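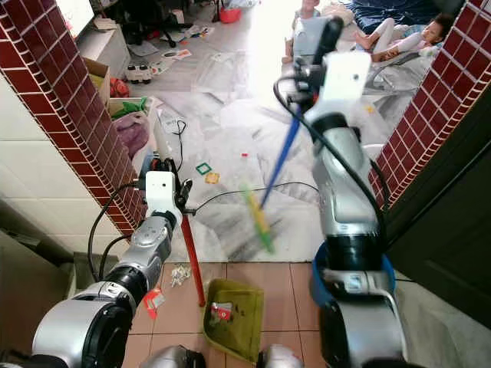
実験ノート 2022年8月12日(金)
課題:双腕によるほうき・ちりとり協調動作(居室環境)
記録区分:所内共有

1. 目的
Kurno方策の掃き集め動作について、初期条件の与え方が回収率に及ぼす影響を調べる。3月の報告では、模擬床での学習結果をそのまま居室へ移した場合、ちりとりの縁の手前に紙片が残る事例が多かった。今回は、左腕のちりとり保持姿勢を固定する条件(条件A)と、右腕の掃き動作に合わせて左腕も微小に追従させる条件(条件B)とを比較した。

2. 環境
Utamgate試験住戸。戸口のタイル床から居間側に向けて両腕を伸ばす配置とした。手前は目地のある大判タイル、奥は大理石模様の床であり、床面の見えが戸口を境に変わる。居間側の玩具、紙類、コード等は片付けず、そのままの状態で記録を行った。対象物は紙片および菓子類の小袋程度の軽いものとする。
左腕は赤い柄のちりとり側、右腕は青い柄のほうき側を担当する。把持は開始前に済ませ、把持動作そのものは評価に含めない。

3. 手順
(1) 遠隔操作による教示データ89件を収録した。このうち、柄が把持部内で回転したものなど16件を除外し、残りを学習に用いた。
(2) 学習はLorenix環境で2,000ステップ実施した。学習率その他の設定は3月と同一である。
(3) 条件A、条件Bについて各30試行を行った。対象物を戸口付近の手前側タイル上に置き、操作者の合図で開始する。
(4) 試行ごとに、ちりとり内に入ったもの、縁の手前に残ったもの、範囲外へ飛んだものに分けて記録した。

4. 結果
条件Aでは、ちりとりの縁と床との隙間が一定に保たれず、ほうきが縁に触れた時点で左腕側が押し戻される例が繰り返し見られた。押し戻しの後も右腕は同じ軌道を続けるため、紙片は縁の下に入り込み、二回目以降の掃きでも回収されない。
条件Bでは、接触時に左腕がわずかに前へ出る挙動が得られ、縁の手前に残る紙片は条件Aより少なかった。ただし、追従量が過大となった試行では、ちりとりが奥側へ傾き、先に回収した屑がこぼれた。
小袋については両条件の差が明確でない。質量よりも、袋の向きと掃き方向の関係が効いている可能性がある。
ほうき先端の画像は速い掃き動作の間に著しくぶれる。先端位置の推定値はこの区間で不安定であり、方策の入力としてどこまで有効か疑問が残る。Xu補間を適用した再計算は未実施。

5. 考察
目地の影響は当初の想定より大きい。紙片が目地の段差に掛かると、ほうきの毛先が上を通過し、動かないまま残る。模擬床には目地がなく、3月に見られた取り残しの一部はこの差によるものと推測される。教示時の操作者は無意識に掃く角度を変えて対処していたが、学習後の方策にはこの角度変更がほとんど現れていない。教示データの中で該当区間が短いためと考えられ、区間の重み付けを検討する。
また、左腕のケーブルが基部から把持部にかけて輪を描いており、左腕を大きく振る姿勢では引っ掛かりの懸念がある。条件Bの追従量に上限を設ける際には、この点も併せて考慮すること。

6. 次回までの作業
・条件Bの追従量に上限を設定し、同じ30試行を繰り返す。
・除外した16件を見直し、柄の回転が生じた時刻を記録する。把持力の不足か、柄の径によるものかを切り分ける。
・模擬床に目地を追加する。材料の手配は別紙のとおり。
・Xu補間による先端位置の再計算。結果は本ノートの続きに記載する。

追記:Lorenixの記録時刻と腕側の時刻にずれが認められた。結果の比較には影響しないが、再計算の前に補正を要する。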